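Stop plating the sandwich

January 2018

Quick one, I have a train to catch. Lunch places have gone plate mad. Slates, boards, little tin buckets. Ordered a plain sandwich at Calidar in August and it came fanned out on a slab, bread already going stiff at the corners. Two bites in, half of it in my lap.

A sandwich is travel food. Wrap it. Stand it in a basket, layers up, so I know what I'm getting before I pick it up. Three slices, a red layer, a green layer, done. No menu card needed, no little flag.
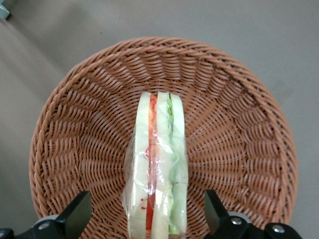 Adwoa Amegashie wrote in to say wrap is the whole problem, it makes the bread sweat, and she would take a stiff corner over a soggy middle any day. Fair. But that's a tomato problem. Salt the slices, leave them on a towel while you do the butter, and butter right up to teh crust. Mine hold till 2.

And the basket matters more than people think. Wicker is light, it doesn't clatter, you can pass it down a table with one hand. Try that with a slate. Goh on the corner used to do it this way, then they redecorated and now it's all boards there too. Same bread, same fillings, dearer, and I eat it slower becuase I'm chasing lettuce.

Bring back the basket. Keep the wrap. Charge me the same, I don't care.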